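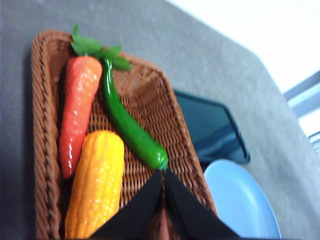 Komell Table Episodes - Data Card and Known Problems

Welcome, and thank you for taking the time to read this before downloading anything. Komell is a small set of tabletop recordings made with one arm, one gripper and a wrist camera, using toy vegetables, a wicker basket and a light blue plate. Most of what follows concerns a gripper fault that we found later than we should have, and we would much prefer you hear it from us at the start than stumble on it halfway through training a model.

What is in the set

There are 100 episodes in this release. Each has the wrist video, the joint positions, the commanded gripper width and the measured gripper width, along with a short written instruction. Gergely Medve ran the arm and Béla Bozsik wrote the logging code, and between them they answer all the mail, so please be kind if a reply takes a few days.

The gripper fault

In 6 episodes the fingers did not do what they were told. The command says "open," the log cheerfully says "open," and the fingers stay where they were for up to two seconds before they let go. We first blamed the network, then the operator (sorry, Gergely!), and only after a long afternoon with the covers off did we find a connector that had worked its way loose near the wrist. When the arm turned past a certain angle the signal dropped out, and the driver filled the hole with the last value it had been asked for - so the measured width in those episodes is really the commanded width wearing a different name.

We have kept the affected episodes and marked them with the flag gripper_stale in the episode table. If you train on gripper width, leave them out. If you only use the video they may still be of some use to you, and people who work on fault detection have told us they are the part they like best.

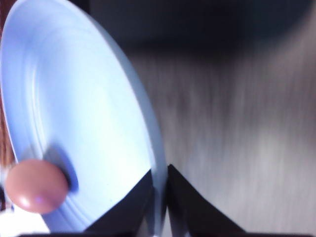
Plate episodes need a word of their own. A late release matters far more there than it does over the basket, as a plate held a moment too long travels with the arm, and anything near it can go along for the ride. We lost two runs that way, and neither is in the release. When you check these episodes by eye, watch the black fingers against the pale blue rim, where the contrast is good and a finger that lags its command is fairly easy to spot. The pink ball is a handy second marker in views that include it, although we would not lean on it alone. The gray surface beyond the plate can smear badly when the camera moves, so please don't use it to judge whether the arm has stopped.

Safety notes for anyone repeating this

Don't trust the software stop as your only stop. Ours depended on the same wiring as the gripper, a choice we are not proud of, and we have moved it to a separate line. Keep your hands out of the reach of the arm while the driver is reconnecting, even if everything seems perfectly still. After any work on the wrist, turn it slowly through its full range with nothing in the fingers and compare the command against what you see.

Changes

Mar 23, 2021 - Added gripper_stale and corrected the notes on measured width. The driver now writes an empty value when the signal is missing.

Still open: a small time offset between the video and the joint log. Béla hopes to have a fix by July.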